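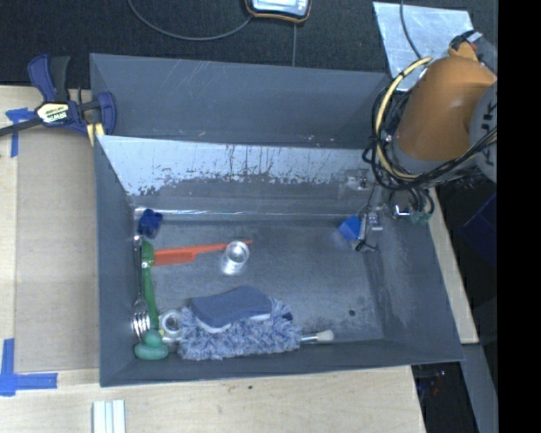 Ullier opens closed beta for co-operative salvage game Sterkum

Sign-ups start in June for PC players in Europe and North America

CLESTDALE – Independent studio Ullier will run a closed beta for its co-operative salvage game Sterkum this summer, with 2,000 places open to PC players. Registration begins in June through the studio's website, and invitations will go out in three waves so that the servers can be tested under a rising load.

Sterkum is a first-person game for one to three players. Crews work out of a flooded harbour town, taking contracts to recover cargo, machine parts and paperwork from buildings that are slowly sinking. Each trip is timed by the tide. Water levels change during a contract, closing some routes and opening others, and anything left on the dock when the crew leaves is lost.

The beta will include the first two districts of the town, nine contracts and the full workshop, where recovered parts can be repaired, sold or fitted to the crew's boat. A third district, the Perić shipyard, will be held back for the full release. Players can take part alone, with friends who also have an invitation, or through matchmaking.

"We've had small groups in the game for a long time now, and they've told us most of what they can," said Lorne Beaulieu, studio director at Ullier. "We need a lot of people playing at once, on machines we've never seen, with connections we can't control. Things will break. We'd like them to break now."

Changes since the alpha

The beta build contains 175 changes made in response to the alpha test. Most are fixes, but several affect how the game plays.

Carrying has been reworked. In the alpha, heavy items slowed the player down by a fixed amount. Weight is now shared when two players lift the same object, and the penalty depends on how deep the water is. Large items will float for a short time before they take on water and sink, which gives a crew a chance to push them along a corridor instead of lifting them.

The tide clock has been moved from the top of the screen to a watch worn by the player's character. Testers said the old display made it hard to look at anything else. Those who prefer the on-screen clock can switch it back on in the accessibility menu, along with larger subtitles, remappable controls, a hold-or-toggle choice for every action and an option to turn off camera sway on the boat.

Saving has also changed. Progress is now stored at the end of each contract and each time a player leaves the workshop. If the host's connection drops, another crew member becomes host and the contract carries on from the last door the crew passed through.

"The host problem was the complaint we heard most," said Rin Hirose, lead network programmer. "If one person's router gave up, everyone lost the trip. Handing over takes a few seconds and you will notice it, but you keep your cargo."

Performance

Ullier has spent much of the spring on frame rate. Water in Sterkum is simulated across whole buildings, and the alpha slowed badly when several rooms flooded together. The studio has rewritten that part of the engine so that rooms out of sight are updated less often. A new setting lets players with older graphics cards lower the detail of the water surface without changing how it moves or how quickly it rises.

Loading between the harbour and the districts has been shortened, and shaders are now prepared the first time the game starts. This first start will take longer than later ones.

Some known problems will still be present in the beta. Ladders can be unreliable when used by two players at once, voice chat may cut out after a host change, and the boat's winch sometimes makes no sound. A full list will be published alongside the build and kept up to date during the test.

Sound and music

The beta is the first public version to include music by composer Selma Dimitriou. Her score is tied to the tide, with instruments added or removed as the water rises and falls. It can be turned off separately from other sound.

"I wrote it in layers that can sit on top of each other in any order," said Dimitriou. "A crew that works quickly will hear quite a thin version. If you stay too long, you get all of it."

How to take part

Players can register from June on the Ullier website. Applicants will be asked for their region, their system details and whether they plan to play alone or in a group. Groups of up to three can apply together and will be invited in the same wave. Everyone who took part in the alpha will receive an invitation automatically and does not need to register again.

There is no non-disclosure agreement. Participants are free to stream the game, post videos and write about it from the moment they receive access. Progress will be wiped when the beta ends, although participants will keep a boat paint scheme for use in the finished game.

Bug reports can be sent from the pause menu, which attaches a log file if the player agrees. Community manager Haris Milošević will post a summary of reports and fixes after each wave.

A release date and price for Sterkum will be announced after the beta. Versions for consoles are planned – details will follow once the PC version is complete.

About Ullier

Ullier is an independent game developer based in Clestdale. Sterkum is its first co-operative title.

Press contact

Kenji Brannigan, press and partnerships, Ullier. Preview access, screenshots and interviews are available on request.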